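Left arm drops out during tray sorting
By Heather Dow, April

Setup: two arms on the workshop bench, both with two-finger grippers, sorting metal fittings between the perforated steel tray and the blue compartment tray. Control board is a Kallio, software is Nivdale on the old desktop.

Problem: the left arm stops partway through a run and the log shows "gripper not responding". The right arm carries on as normal. First seen after 45 minutes, then again sooner each time.

Tried so far:

Restarted Nivdale. No change.

Swapped the left and right gripper ports on the board. The fault stayed with the left arm, so the board is probably fine.

Raised the reply timeout from 966 to 2000 milliseconds. Fewer stops, but it still fails when the wrist turns a long way round.

Ran the left arm with the gripper unplugged. No stops for a whole evening, although it wasn't doing anything useful either.

Wiggled the gripper cable by hand with the arm parked. Got the error 3 times in a row by bending it close to the plug.

That points to the cable. On the left arm it comes off the top of the gripper, loops up and over and then runs down the arm, and it hangs free past the blue tray. I had left it slack on purpose so the wrist could turn – too slack, I think, and the plug takes the pull.

Next step is a new lead from Pirnden and a clip near the plug. Timeout goes back to 966 once that is fitted. Status: open, waiting for parts.

Comments

bukumis: Had the same on mine. Clip it in two places and leave the slack between them.

Heather Dow: Thanks, will do. Do you clip to the housing or the forearm?

bukumis: One on each. Turn the wrist both ways by hand before you tighten anything. 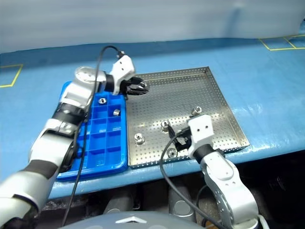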